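1/ Ok, hose loads. I have been wanting to do this thread for months. We've been redoing the way we pack our attack lines at the Nitska station and I'm more excited about it than any grown adult should be about folded fabric. Long one, grab a coffee.

2/ Background for anybody outside the job: a preconnect is a line that's already hooked to a discharge on the engine. You pull up, you grab it, you stretch it, you call for water. Ours are 200 feet of 1¾ inch. How it's folded into the bed decides how it comes OUT of the bed, and that decides whether your first two minutes go well.

3/ For as long as I've been on, we ran a flat load. Simple, quick to repack, everybody knows it. It also comes off in a big pile if you're short a person, and we are always short a person. Our engine rolls with three most nights. One's on the pump, so do the math.

4/ Then we went over to Mudville for a drill with their crew and I watched two people stretch a minuteman load around a parked pickup, up a set of porch steps and to the door without dropping a single fold where they didn't want it. I may have yelled. It was beautiful!
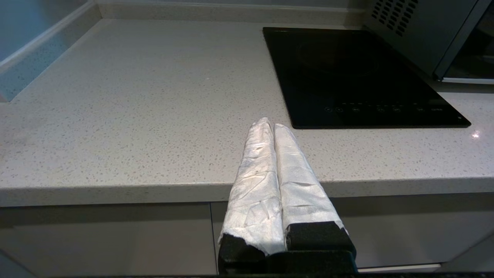
*kitchen counter, October*

5/ The thing I love about the minuteman is that it pays off your shoulder. You're not dragging hose across a yard and around every tire and shrub. The hose stays put on the ground and YOU move. Way less friction, and way less hunting for the coupling that's wedged under a wheel.

6/ So we tried it at home. First night was a mess. We packed it backwards (nozzle on the wrong side, don't ask) and my shoulder bundle slid off in the first 10 steps. Second night was a lot better. By the fourth night we had people asking to go again, in the rain, after 9 pm. If you run a volunteer or combination house you know how rare that is.

7/ What made the difference for us:

- Load on the shoulder with the nozzle toward you and keep a hand on top of the bundle
- Walk, don't run. Running bounces the folds off
- Let it peel from the top. If you feel a tug, stop and look back
- Flake the last 50 feet before you call for water

8/ That last one is a big deal. A charged line with a kink in it is a sad garden hose. We took a pressure reading at the tip with one hard kink 20 feet back and the look on everybody's face was worth the whole evening. Chase your kinks! Whoever's second on the line, that's your job and it's a great job.

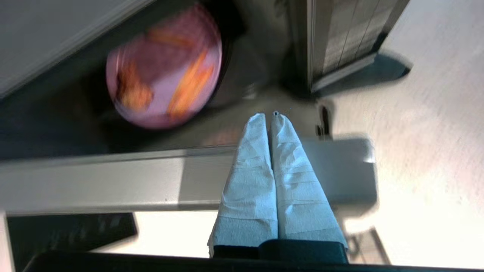

*pink plate on the move*

9/ Somebody always asks about gallons. We set ours up to flow 142 gpm because that's where our nozzle and our people both seem happy. We can move the line with two and still hit hard enough to matter. Your nozzle, your hose and your pump will be different, so please get a flow meter on it. Don't copy my number off a phone screen.

10/ Also please don't assume the pressure on the panel is right just because it's the pressure you've always used. Ours was off. We'd swapped hose a few years back and kept the old pump chart taped to the door. New hose had a lot less friction loss, so we'd been overpumping and wondering why the rookies were getting shoved around.

11/ A small ask for the officers reading: time your stretches, but don't post the times on the wall. We did that in the first week and people started skipping the flaking to shave seconds. Took the sheet down and the stretches got cleaner right away. Our target is water at the front door in 60 seconds from the brake setting, and we hit it a lot more now that we're not staring at it.

12/ Stuff we're still working out, in list form. I would love your input on any of this:

- Apartment stretches. The garden units out on Fagerlund Road are set way back from the lot and 200 feet gets you to the stairwell and no further. We're playing with a 3 inch leader line and a wye with a shoulder pack off the end. Promising, heavy 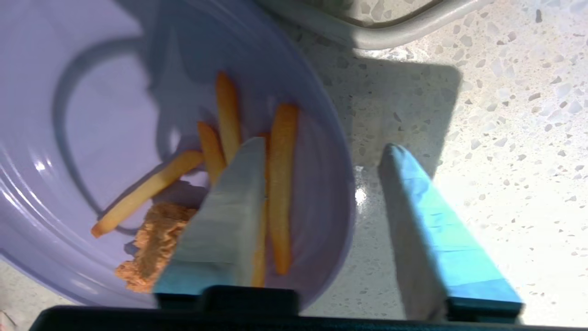 - Repacking on scene. The flat load wins here, no contest. It takes us a good bit longer to put the minuteman back in the bed, and at 3 am in the cold people want to throw it in any old way. Do you send it back flat and reload at the station? We've been doing that and I'm not sure I like it
- Left shoulder or right shoulder. I was sure it didn't matter. Then our lefties pulled from the officer's side and it mattered
- Gloves. Half of us can't feel the loops through structure gloves. Bigger loops helped, but now they catch on the bed divider

13/ Got a great reply last night from a crew up in Kurkano who fold the first section into long ears so you can find them in the dark by feel. We tried it this morning with our eyes shut. It works so well! Stealing it, thank you, whoever you are.

14/ History corner, because I can't help it. There's an old leather bucket in our front case with 1823 painted on it, and I walk past it every shift. Somebody stood in a line and handed that thing along full of water. We have a line that lets two people put a bathtub's worth on a fire in well under a minute, and I get to fuss over which way it folds. I feel pretty lucky.
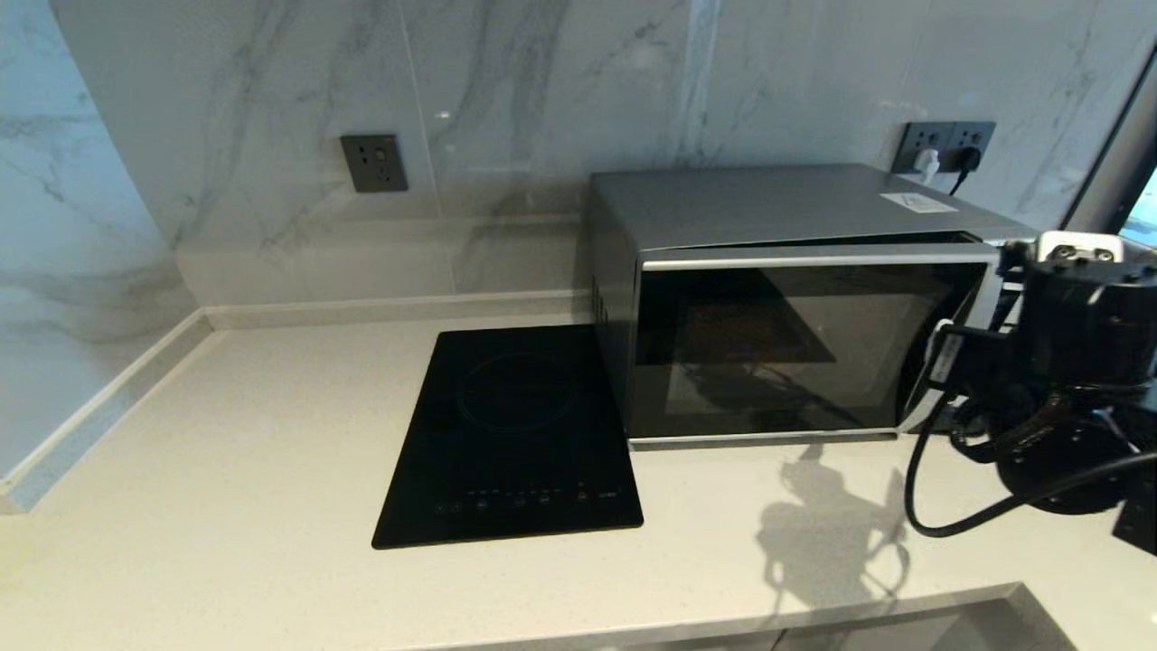
## Replies to the stuff you asked

15/ "Does it work with a reducer on the discharge?" Ours does. Check the swivel. If it doesn't turn freely you'll get a twist right out of the gate.

16/ "What if the yard is fenced?" Same pull, go to the gate, and don't throw the bundle over the fence unless you're sure you can follow it.

17/ "Do you drill it dry or charged?" Both, but finish charged. Dry hose lies to you about corners.

18/ Next up is the rear bed and the 2½, and I already have opinions. Send me pics of yours, especially if you've got a low bed with dividers that move!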